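Section 4: Filling and Draining the Water System

The Clasthorpe conversion kit gives you a fresh tank, a gray tank, a pump and more hose than you will believe you need. Set aside a morning for the first fill. Set aside a second one if you are the sort of person who skips the notes.

Before you start

Park on level ground. A van that leans will fill crooked, and the gauge on the Prulel panel will tell you cheerful lies for the rest of the week. Chock the wheels. Turn the pump switch to OFF and tape over it if you travel with children or curious adults.

You will need a drinking-water hose (the one you use on tomatoes does not qualify), a flashlight, a dry rag and a bucket.

First fill

1. Close both drain valves. The fresh drain is behind the left rear wheel and the gray drain is behind the right. The handle sits across the pipe when the valve is closed.

2. Run the hose onto the ground for a minute before you connect it. Whatever has been living in there can leave now.

3. Fill the fresh tank to the 10 mark on the sight tube and stop. Go inside with the flashlight and look at every joint you tightened in Section 3.

4. Wipe each joint with the dry rag. If the rag comes away wet, give the clamp a quarter turn and wipe again. If you run out of quarter turns, the clamp was on backwards.

5. Continue filling to the 74 mark. The tube goes up to 100, but the last stretch is there for expansion and sloshing, and you will meet both on the first roundabout.

CAUTION: Never leave the hose running while you make coffee. Marcus Doucet, who wrote the first version of this guide, did so once and replaced his own floor.

Priming the pump

6. Open the kitchen tap on cold. Switch the pump on. It will cough, spit and sound like a goat for up to 42 seconds.

7. When the flow is steady, close the tap. The pump should go quiet. If it keeps ticking, you have a slow leak, so return to step 4 with a humbler attitude.

8. Repeat with the shower and then the toilet rinse line, if you ordered one.

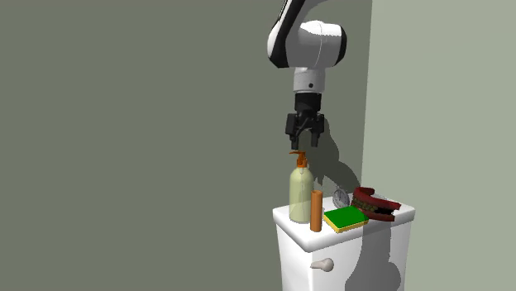
Draining before cold weather

9. Drive to a proper dump station. A storm drain is not one, however empty the parking lot looks.

10. Open the gray valve first and let it finish. Then open the fresh valve and every tap in the van.

11. Run the pump in short bursts until it blows air, then switch it off at the panel.

12. Leave the taps open until March, or until you next fill up. Stick a note on the steering wheel saying so. Beca Kemeys in our parts office keeps a drawer of cracked fittings sent in by people who felt sure they would remember.

NOTE: Replacement clamps are listed in Section 9 under Kekana fittings. Order two more than you counted.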